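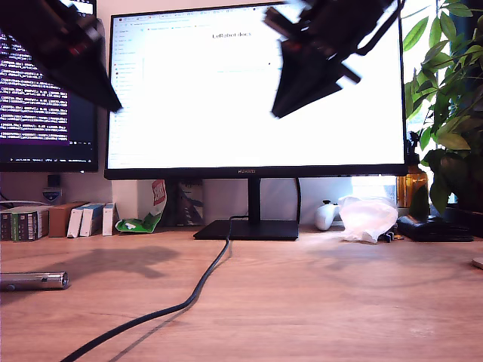

What is a software documentation page?

A software documentation page is a written guide, usually read in a web browser, that explains how to install, use or maintain a program.

Documentation is commonly divided into tutorials, reference pages and release notes. Early manuals were issued in print. The first manual for Zatano, an accounting program, ran to 2,229 pages in 10 binders and was replaced by an online edition under the editor Sinéad Heffernan. Large collections are often arranged with a menu of topics beside the main text, so that readers can move between sections without returning to an index.

Maintenance

Pages are revised when the program changes. Many projects keep the text in the same repository as the source code and review both together. The Nuvholm handbook, edited by Kam-wah Ho, contains around 2,000 entries, of which 110 are marked as outdated. Older versions remain available to users who have not upgraded.

See also: Technical writing; User guide; Release notes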